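Ok quick one tonight because I have to be up early and the dishes are still in the sink.

So I've been trying to write letters again. Real ones, paper, stamp, the walk to the mailbox. Started in November after my aunt's funeral, when we were going through her bedroom and found the shoeboxes. 7 of them. Every letter anyone ever sent her, in order, rubber bands gone all crumbly. I sat on the carpet and read for two hours and got nothing packed. My cousin was not thrilled with me.

What got me was how boring they were. I mean that in a good way. Weather. Price of a coat. Somebody's knee. A whole page on whether to repaint a fence, and then the next letter, four months later, no mention of the fence at all. Did they paint it?? I will never know. I think about that fence a lot more than I think about anything I read on my phone this week.

Anyway. I came home and made a list of people I owed. Longer than I liked. Heledd Ifans was at the top, we wrote all through college and then just... stopped. No fight or anything. She moved to Plellcombe, I had the address on an old Christmas card, and I figured worst case it comes back to me.

First letter took me forever. I kept trying to catch her up on everything, jobs, the move, the divorce, Dad. It read like a form you fill out at the doctor's. Tore it up. Second try I just told her what I was looking at out the window and what I had for lunch, and that the neighbor's dog Mai had gotten into the recycling again and carried a yogurt tub up and down the street like a trophy. One page, both sides. Mailed it before I could reread it.

Then nothing for weeks. Which is fine! That's how it works! But I had forgotten how to wait for something. I checked the box every day like a kid. Bills, coupons, a catalog for the lady who lived here before me.

When her answer did come it was fat, extra postage, and it smelled a little like somebody else's house. I read it standing up in my coat. Then I sat down at the table and read it again slow.
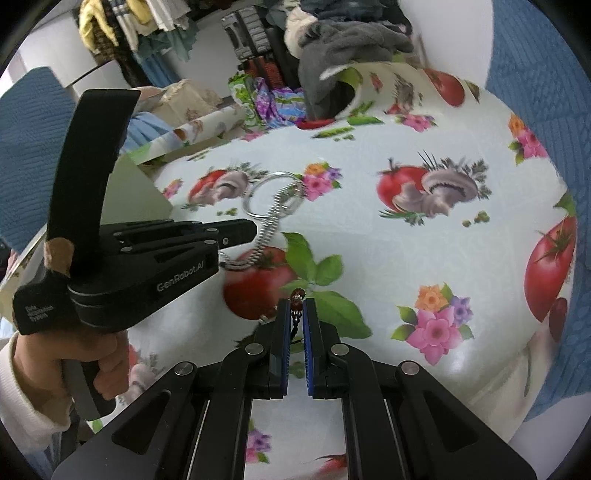

Heledd wrote that she'd nearly sent a text instead, and got as far as typing it, but it seemed like cheating. She said her handwriting had gone to pieces and her hand hurt after half a page and she'd had to stop and finish it over three evenings, so I should excuse the different pens. And that she had kept mine too, all of them, except the ones from the spring she was mad at me. So I guess there was a fight. News to me.

I have been turning that over ever since. Which spring. I've got a guess but I'm not putting it on here.

Some stuff I've figured out so far, in case anybody else is thinking of trying it:

Don't apologize for not writing. Or one line of it, max. My aunt's letters were full of "sorry this is so late" and by the third box I was skipping right over them.

Cheap paper is better. I bought a nice pad and was scared of it. Now I use the yellow legal kind and I just go.

Write the date at the top. Half of those shoebox letters just say "Tuseday night" or "after supper" and we only know the year if the postmark isn't smudged.

Ask one real question. If you ask five they'll answer none of them, I do this myself.

Don't take a picture of the letter before you mail it. I did it with the first few so I'd remember what I said, and it made me write like someone was checking my homework. Now it goes in the envelope and it's gone. If I repeat myself, I repeat myself.

Stamps, buy more than you think. I keep running out at 10 at night when I've finally got one sealed.

Loan Tiêu got one last week and called me up the second she opened it, which sort of defeats the purpose, but we talked for an hour so I'm counting it. Marlina Saragih sent back a postcard with four words on it. Also counting it. Jérémie Lecomte, if you're reading this, yours is coming, I had your old zip code and it bounced.

I still owe Heledd a reply. It's been sitting half done next to the toaster since the weekend. I got down the part about the weather and the part about my knee (yes, I have a knee now) and then I get to the place where I should ask about that spring and I go make tea. Might just ask. Might tell her about the fence first.

Ok. Dishes.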